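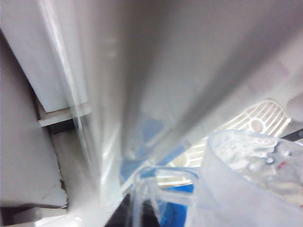

What can an ordinary kitchen learn from a robot that puts dishes away?

Mostly where your kitchen is badly arranged. A machine that handles one item at a time stops at every awkward spot you have been reaching around for years, and most of those spots can be fixed in an afternoon with no machine at all.

Print this page
E-mail this page

Reading time: 4 minutes

June 4, 2020

I went to the open day at Troltidia, which has taken over part of the old Valderrama mill (built 1911, drafty ever since), expecting to be told my job was over. My job being dishes, I was prepared to take the news well. The household helper on show is called the Povodton, and in the time it took me to drink a cup of coffee it moved one plastic pitcher from a rack to a shelf. My job is safe. I have mixed feelings.

Still, I came home with a page of notes, and very few of them were about robots.

Clear things go in front of solid things

The people running the demonstration told us that clear plastic gives the machine fits. It has trouble telling where the cup stops and the shelf behind it starts. I have the same trouble before breakfast. Put your clear cups and containers against a colored tray or a sheet of dark shelf liner and you will stop knocking them over. I used a baking sheet I never liked.

Handles all face one way

If the Povodton has to turn a pitcher to find the handle, that is another minute gone and the crowd drifts off toward the cookies. You are faster, but you do it every day. Set everything down with the handle to the right, or to the left if that's your hand. Then defend the arrangement from your family, for which I have no tips.

Leave room for fingers

The gripper needs a gap on both sides of whatever it picks up. So do you, which explains the chipped mug. Two fingers' width between items is plenty. If your shelf won't allow that, you own too many cups. I took a bag of mine to the thrift store and came back with a gravy boat, so don't ask me for advice on that part.

Stop nesting the thin stuff

Thin plastic cups that go together damp will stick, and the machine lifted two at a time more than once. At home, let them dry fully before you stack them. If a pair is already stuck, stand the bottom cup in warm water, put a little cold water in the top one, wait a minute and twist gently. Don't try this with glass that has just come out of a hot dishwasher.

Take the rack apart once in a while

One of the staff cleans the practice kitchen between sessions, and I got more out of ten minutes with her than out of the main talk. She pulls every loose grid, grate and drain cover and soaks it flat in warm water with a spoonful of baking soda, then goes between the slats with an old toothbrush. Prop it on edge to dry so the water runs out of the holes. Scuffs on white plastic get the same baking soda made into a paste. Try a hidden corner first, as it can dull a shiny finish.

Do a slow run

My favorite of the lot. Put away one rack of dishes at robot speed, one item at a time, no stacking on your arm. Every time you have to bend, shuffle something aside or open a second door, put a bit of masking tape there. I ended up with so much tape that the kitchen looked ready for painters. Moving the everyday plates down a shelf got rid of half of it.

About going yourself

Troltidia holds another open day next May. Entry is $2, children get in free, and the room holds 60, so go early if you want to be near the counter. The demonstration is in Room 407, up more stairs than I thought reasonable. Wear a sweater. A Prustier dish rack was the door prize, and I didn't win it. I asked what the Povodton will cost and was given a very nice brochure with no price in it.

Print this page
E-mail this page

Related tips
Getting the cloudy film off plastic tumblers
Shelf liner: which kinds stay put
A dish rack for a very small counter
What to do with a drawer full of lids
Cleaning a sink strainer without losing the screw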